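Tips for showing a two-arm bench how to fold clothes. Typed up fast between sessions, so excuse the state of it. Covers leading the arms by hand and driving them from the remote handles. Most of it goes for towels too.

## Before you start

- Wash hands. Greasy fingers on the white links, then on the shirts. Ask me how I know.
- Empty pockets. One coin in a pocket and the whole side swings.
- Zips: decide done up or undone and stick with it for the whole batch. Mixed batches were our worst mistake at Ninderen – 230 goes we could only half use.
- Cables. Run each arm to full reach, slowly, and watch the loops. If one goes tight, add slack now, not halfway through a sleeve.
- Phone away. You will look at it.

## Leading by hand

Hold the forearm, not the gripper. Push from the gripper and the wrist twists and you get a wobbly path.

Go slower than you think, but don't stop dead. Long pauses get learnt along with everything else. If you have to think, think before you press record.

One arm at a time is fine for towels. For anything with sleeves you want two people or the remote handles. Two people need a count-in. "Three, two, one, lift" – boring but works.

## Remote handles

Sit so you face the same way as the arms. If left is left for you and left for them you'll stop fighting it in ten minutes or so.

Squeeze gently. New people crush the trigger, grippers bite hard, cloth gets dragged when you let go. Practise on a tea towel first, thrity goes, then bin the lot and start properly.

Rest your elbows. Seriously. Chair arms, a cushion, whatever.

## Jackets

Harder than shirts. Lining slides about under the outer layer, zip has a mind of its own, cuffs catch. Lay it front up, collar away from you. Don't smooth it flat every time either! If every start is neat, the arms only ever learn neat.

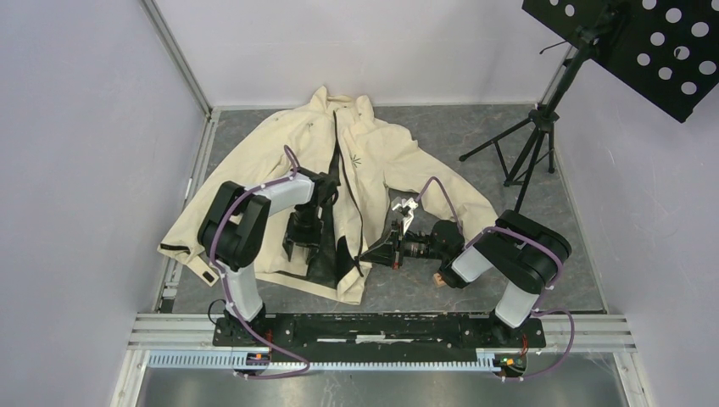 *Cream jacket, front up, collar to the back. One gripper pointing down near the zip, the other a bit above the cloth.*

Order that works for us:

1. Far sleeve in across the chest.
2. Other sleeve on top.
3. Bottom hem up to the collar, both grippers, lift together.
4. Let go low. Dropping it from a height undoes the fold.

Pinch seams where you can. A seam gives the tips something to hold, and plain padded cloth just slips out. Zip edge is good as well, but pinch beside the teeth.

If you miss a grab, have another go and keep recording. A miss followed by a decent second try is worth keeping. Three misses, stop and reset.

## Numbers people ask about

Towels came good for us at 400 demonstrations. Shirts took 900. Jackets still going, the Flallmont folder has 2,772 clips of all sorts in it and plenty of those are me being clumsy before I learnt the elbow thing.

Your numbers will be different. Different cloth, different light, differnt hands.

## Keeping it tidy

- Name the clip straight after. Garment, colour, hand or remote, good or bad. Later you won't remember.
- Bad ones go in their own folder. Don't delete.
- Swap garments often. Same jacket all afternoon gets soft and starts folding itself.
- Lint on the gripper tips: bit of masking tape, dab, done. Check every break.
- Same lamps on, same blind down. If the light has to change, write it in the notes.
- Two people on the handles? Agree the fold order first. Prumik batch had one of us starting left and one starting right, and the arms learnt to dither in the middle.

## When it goes wrong

Arm stiff when you lead it: it's still in hold mode. Don't force it, switch over and try again.

Arm sags: support it with your other hand before you let go.

Gripper caught in a cuff: open fully, lift straight up, no tugging sideways.

Cloth bunched under both arms: park them, shake it out, start a new clip.

More on trousers in September if I get to it. The Hamann notes on socks are in the same folder as this.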